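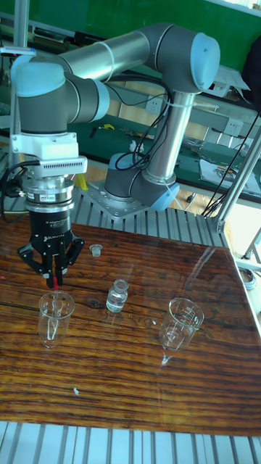
Figure 1. Arm and wooden tabletop.

Where Does the Lunch Hour Go? A Study of Waiting at the Gingate Cafeteria

Final report, Introduction to Field Methods

1. Background

The cafeteria in Gingate Hall serves lunch from 11:30 to 1:30. Students complain about the line the way farmers complain about rain, and with about as much data. Our group wanted to find out how long people really wait and whether they know it. We also wanted a project that could be done near food.

The college replaced the old cash registers with the Dumus ordering screens last September. The poster by the door still promises "lunch without the line." The line goes past the poster.

2. Method

We watched the cafeteria on 13 lunch periods, always with one person at the door and one by the pickup counter. Each customer we followed was timed from joining the line to holding a tray. We ended up with 269 usable timings. Others were thrown out, mostly when a person left the line to talk to a friend and came back somewhere better.

After pickup we asked each person one question: how long do you think you waited? We did not show them the stopwatch until they had answered. Two of them argued with it.

For comparison we spent three lunch periods at the Wilcombe Street branch, which has the same menu and no screens. It also has carpet, for reasons we could not establish.

3. What we found

The average wait at Gingate was just under nine minutes. The average guess was 14. People who were alone guessed high, and people in groups guessed closer to the truth, although groups waited longer because they ordered one at a time and changed their minds in turn.

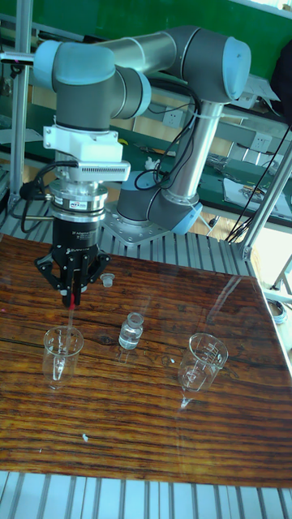

The screens themselves are quick. A typical order took less than a minute, including the page that asks if you would like to add a cookie and the second page that asks again. The trouble starts at the pickup counter, where every order from every screen lands in front of the same two people making sandwiches. Before the screens, customers waited to order. Now they order right away and wait afterward, in a crowd with no clear shape, holding a paper number and watching other people's soup go by.

Wilcombe Street had an average wait of eight minutes. We had expected a bigger gap, in one direction or the other, and had already drafted a paragraph for each.

The worst time to arrive is 12:05, when the morning lectures let out. Anyone who can hold on until 12:50 will wait about four minutes and find the good bread gone.

4. Problems with the study

Standing by a door with a clipboard changes how people behave. Several customers took us for the line and stood behind us. Our second stopwatch, a Mok borrowed from the gym, stopped at 30 minutes and started over, which mattered once, during the grilled cheese special. We also ate lunch during some of the observations, and the handwriting on those sheets is poor.

5. Suggestions

Move one worker from the screens, where they mostly explain the screens, to the sandwich counter between noon and 12:30. Put the called numbers on a display that can be seen from the tables. Drop the second cookie page.

We sent a one-page version to the dining office and got back an automatic reply with a link to a survey. The survey has 22 questions and took us six minutes, so we have added it to the appendix as a separate wait.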